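How to Tell Whether a Machine Could Take Over One of Your Chores

People ask me this about twice a month, usually in the middle of a job they hate, and I've gotten into the habit of answering with a pencil and a sheet of paper. You don't need to know a thing about robots to do it! You only need to pick one small chore and look at it much harder than you normally would.

My chore for this page is putting spice bottles in order, the round kind with black caps, along with the rack they live in. It's a humble little job and I chose it on purpose.

Step 1. Write the chore down as separate moves. "Tidy the spices" is no good. "Take hold of a bottle, lift it, set it upright, let go" is more like it. My first try had 6 moves and my second had 14, and the second one was a great deal more useful (I had left out every turn of the wrist, for one thing).

Step 2. Watch hands doing it, and stop often. Look at where the fingers go, and what the other hand is up to in the meantime.
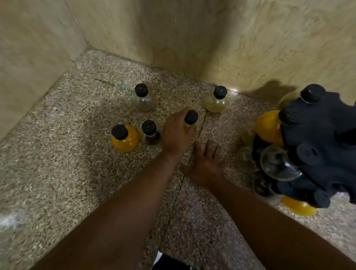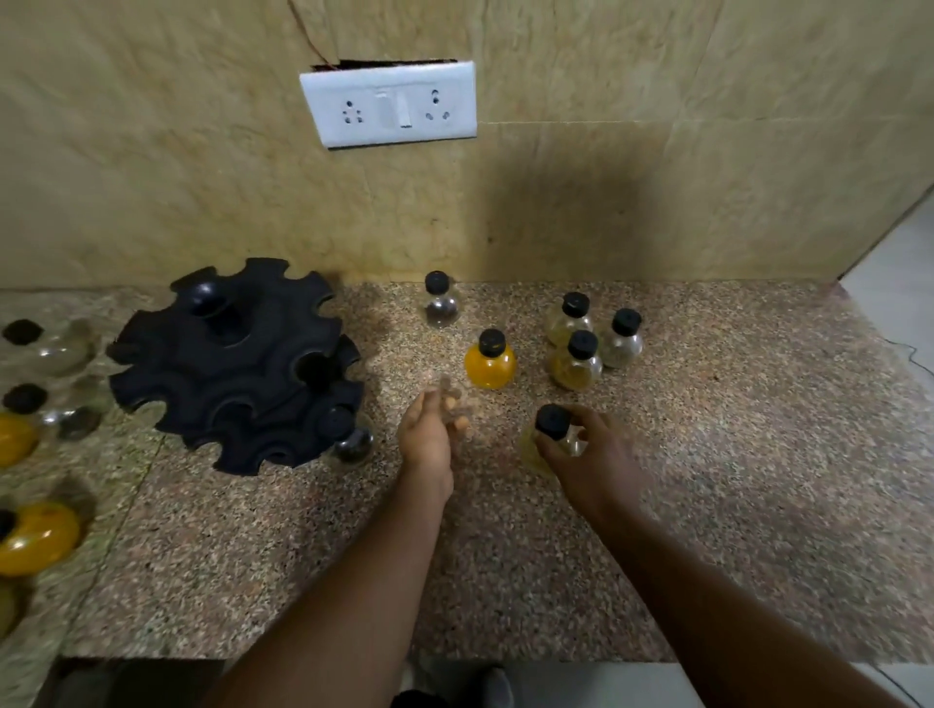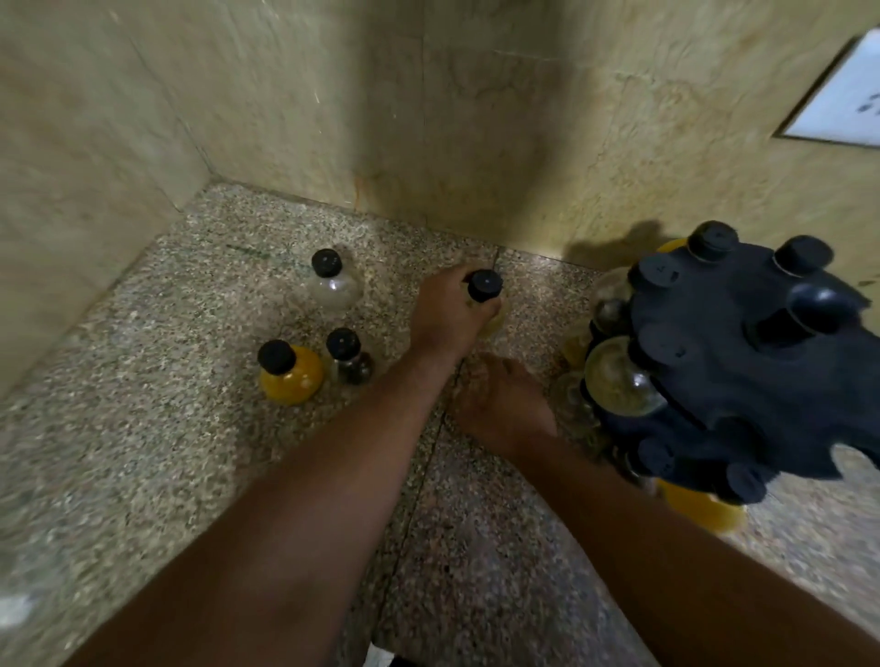
Black-capped bottles, a speckled surface and two hands, all three times.

Step 3. Mark each move easy, hard or not yet. Easy means the thing is always in the same spot and always the same shape. Picking up one capped bottle from open space, with room on every side, I'd call easy by now. Picking one out of a crowd goes down as hard, and so does anything made of clear glass, which can be miserable for a camera to make out. Reading what's inside and deciding where it belongs is hard too, though it's getting better all the time.

Step 4. Look for the moves you do by feel. Is the cap tight? Is the bottle seated in its slot, or only leaning there? You know through your fingertips before you've thought about it. I mark nearly all of these not yet for a home machine, and I'd be delighted to be wrong.

Step 5. Ask what happens when it goes badly. A dropped sock is nothing, but a dropped jar of turmeric is your whole afternoon, so be stricter with anything that spills or breaks.

Step 6. Compare with a shop floor. I once spent a morning at Balitz, a small packing firm, where a Sumier arm was capping and boxing jars. It moved 536 of them before lunch and I was terribly impressed, until someone handed it a jar from a different supplier and the whole line had to wait. Your kitchen is nothing but jars from different suppliers, I'm afraid.

Now count up your marks. If everything is easy apart from 2 or so moves, keep an eye on the chore, and check your sheet again next November. If not yet turns up on every other line, keep your sleeves rolled up for now. My spice sheet came out mostly hard, with one stubborn clump of not yet in the middle where the bottle goes into the rack.

If you'd like to try a second chore, go for folding dish towels or emptying the silverware basket. Use a fresh sheet for each one.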